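ok so a bunch of you asked how the teleop picking is going and I keep typing half an answer and deleting it. thread, probably a long one

Quick catch-up if you're new: I spend my days driving an arm by hand so it can learn to move stuff from one bin to another. I hold a controller, I watch, I pick a thing up, I put it down, and all of it gets recorded. Then I do it again. My wrists have opinions.

I started in January and I was terrible. Ronaldo Cruzado trained me and his whole lesson was "go slower than you think, then go slower than that." I thought he was kidding. My first demos look like somebody swatting a fly.

We had 846 good demos as of last night!! "Good" means Ronaldo watched it and didn't sigh. He is a generous man but he does sigh.

People think the hard part is the grab. For me it's everything right before the grab. You come in over the bin, you hover, you change your mind, you back out, you come in again. And every bit of that dithering goes into the recording, so the arm learns to dither too. Ask me how I found out (the first model we trained on my stuff would hang over the bin like it forgot why it walked into the kitchen)
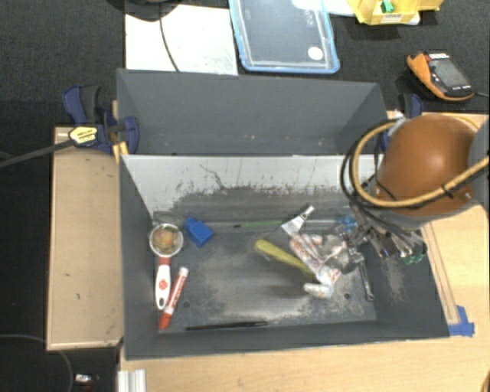

My rule for myself now is to pick the next object before I touch the controller. Say it out loud if I have to. Then go in once, close, lift, done. Long skinny things are the ones that get me, and I can rank them. That black pen down by the near wall is my least favorite kind of target, lying almost flat with the wall right there, so there's hardly any room for a finger to get in behind it. The wrench lying along the right wall has the same problem turned sideways. The blue block I could do half asleep.

Also you have to decide about piles. If one thing is tucked under another, do you take the top one first, or drag the bottom one out by the end that's showing? I always took the top. Volker Kohlhase always drags. We found out we'd been doing opposite things for 2 weeks and the poor policy was trying to average us. It would sort of nudge the pile and give up, lol

So now we have a house rule, top one first, and Volker is being very brave about it.

(He did get to keep his thing where he tips a flat object up against the wall before pinching it. I was against it. I tried it. I use it every day now. Please don't show him this)

Someone in my replies asked why not just move the arm around by hand, like grab it and guide it. We did that at Wudgate, my last place, and I liked it for big sweeping moves! For little fiddly picks my own hand was always in the way of what I needed to see, and I'd be leaning on the arm without meaning to. Other folks are great at it. I was not.

Remote has its own weirdness. You don't feel anything. You squeeze and you have to look to know if you've got it. I used to crush the controller as if that would help. Soft crumply things are the worst for this because they squish and squish and you can't tell if you're holding it or just a fold of it

What helps me: lift a tiny bit, stop, look, then go. Costs a second. I do sets of 12 and then I get up and walk to the sink and back whether I want water or not. My last few in a set used to be garbage and now they're only a little garbage.

Next up is letting the arm run by itself and me jumping in when it gets stuck. Volker says those corrections are worth way more than another pile of clean demos, and from the one afternoon we tried it I think he's right. It's a strange feeling though, sitting there with your thumb ready while it does your own bad habits back at you

anyway if you do this for a living tell me how you handle pens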